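How to paint one room a deep colour without regretting it

Every few months somebody stands in my hallway, looks through to the dark green study and says, "Oh, I could never." They could. It is a tin of paint. The worst outcome is another tin of paint and a weekend of bad language.

What follows is the method I use for clients and, on the second attempt, used on my own house. It assumes an ordinary room with ordinary walls, a door, a window and a radiator in the wrong place. It doesn't assume any talent.

Before you buy anything

Sit in the room. Do it in the morning, then again after supper with the lamps on. Most people choose a colour at midday in a shop, under lights that could be used for surgery, and then live with it mainly between seven and eleven at night. If the room is used in the evening, choose for the evening.

Notice what is staying. The carpet, the sofa, the curtains your mother-in-law had made: these have already picked a side. Put a white sheet of paper next to each and you'll see whether it leans pink, yellow, green or grey. A beige carpet next to white paper is often a shock. Mine was salmon. I had lived with it for 12 years.

Write down what you find, because you will forget it on the way to the shop, and the man behind the counter can't help you with "sort of warm".

Buying samples

Buy three sample pots. Two isn't a choice and six is a hobby. Get the one you love, one a shade lighter and one you think is slightly too dark. In my experience the third wins more often than anyone likes to admit.

Don't paint them straight on to the wall in little squares. The old colour shows all round the edges and shouts over the new one, and you will be able to find those squares with your fingertips for years afterwards. Paint big sheets of lining paper, two coats each, and leave a bare white margin. When they are dry, tack them up with low-stick tape and move them about: beside the window, in the gloomiest corner, behind the sofa, next to the door frame.

Leave them for a week. Yes, a whole one. Guests will comment. Let them.

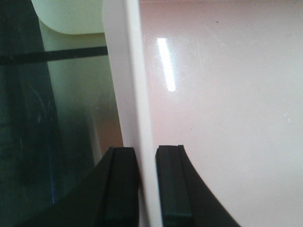
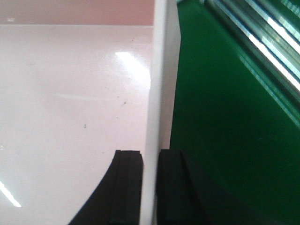 The question of white

A dark wall makes every white near it look different, and usually worse. Brilliant white from the builders' merchant goes faintly blue against green and positively dental against plum. If you are keeping white woodwork, try a softer one. Paint a spare bit of skirting or an offcut of board and stand it on edge against your sample sheet, since that's how you'll meet it in real life: in a thin strip, side on, catching the light on one face and not the other.

The alternative is to paint the woodwork the same colour as the walls. I like this very much in small rooms. It hides the skirting, the radiator pipe and that odd boxed-in bit no surveyor has ever been able to explain. It also saves a great deal of cutting in, and I won't pretend that didn't influence me.

Ceilings are a matter of nerve. If yours is low, a white lid on a dark room draws a hard line exactly where you'd like people to stop looking. Carry the colour up and over and the edge goes away. If the ceiling is high and has decent plasterwork, leave it pale and enjoy it.

How much paint

Measure the length of each wall, add them together and multiply by the height. Take off the door and the window if they are big. Divide by the coverage printed on the tin, multiply by two for two coats, then add a bit for the roller tray, the dog and the bit you miss.

Deep colours often want a third coat. Buy it all at once and check that the batch numbers match. If they don't, tip the tins together into a big lidded bucket and stir until your arm complains. My study ran out with one wall to go, and the replacement tin was green in the same way that a cousin is family.

Preparation, or the boring part that is most of it

Move everything out. If it won't go out, put it in the middle and cover it. Old bedsheets let paint through; I know this from a chair. Use proper dust sheets on the floor, taped at the edges.

Fill the holes, let the filler dry for as long as the packet says, then sand it flat. Dark paint is merciless. A dent that has lived quietly under magnolia for years will come forward and introduce itself. Shine a torch sideways along the wall and circle every lump in light pencil before you start sanding.

Wash the walls with sugar soap, then with clean water. Let them dry properly. Sand any glossy woodwork until it looks dull and sorry for itself, and wipe off the dust.

Prime over filler and any bare plaster. For a deep green, navy or red, ask for a grey-tinted primer. It costs hardly any more, and it can spare you that extra coat.

What order to paint in

1. Ceiling first, so that the drips land on something you haven't done yet.

2. Walls next. Cut in along the top and down the corners with a brush, one wall at a time, and roll that wall while the brushed edge is still wet. If you cut in the entire room and stop for lunch, you will have a neat border to look at for ever.

3. Roll from the top down in overlapping strips, about as wide as the roller and a half. Finish each strip with one light stroke in the same direction. Resist going back over it once it starts to dry. Walk away. Make tea.

4. Wait as long as the tin says before the second coat, and longer if the weather is damp. The first coat will look terrible. It will be streaky, patchy and the colour of a pond, and this is the stage at which people telephone me.

5. Woodwork last, doors before skirting, skirting before you run out of patience.

Pull the masking tape off while the final coat is still slightly soft, drawing it back on itself slowly. If it has dried hard, run a sharp blade along the line first.

Which finish

Flat matt looks best and marks if you breathe near it. That's fine in a study or a bedroom, and a poor idea in a hall with a pushchair. For anywhere with traffic, get a washable matt. Eggshell suits woodwork. I'd keep full gloss for front doors and for people with much steadier hands than mine.

If you have a shiny pale surface next to a dark matt one – a wardrobe door, say, or a run of tiles – expect each to exaggerate the other. The shiny one will look shinier and pick up a tint from its neighbour. It can be lovely. It can also make your white wardrobe look slightly seasick, so put a sample sheet beside it before you commit.

Lighting it afterwards

A dark room with one pendant in the middle is a cave with an interrogation going on. You want several smaller lamps, low down, with warm bulbs. Ratih Kusuma, who taught me most of what I know about lamps and all I know about invoicing, works on three for a small room and five for a larger one, and won't hear of using the ceiling light for anything but finding a dropped earring.

Put one lamp near the darkest wall. It sounds wasteful, but that's where the colour comes alive, and otherwise you've paid for a wall that vanishes at teatime.

Mirrors help if they have something decent to reflect. Opposite a window, good. Opposite the radiator, less so.

Putting things back

Give it a few days before you push furniture against the walls. Paint that is dry to the touch is still soft underneath, and a bookcase will happily bond with it. Books shouldn't go back on painted shelves for at least a week, unless you'd like to own their jackets separately.

Then put back half of what you took out. Live with that for a bit. You may find the room doesn't want the other half, in which case there's the loft, where my salmon carpet is still waiting for someone to love it.

Keep the leftover paint in a jam jar with a tight lid and write the name, the finish and the room on the side. You'll need it by March, when somebody moves a bicycle through.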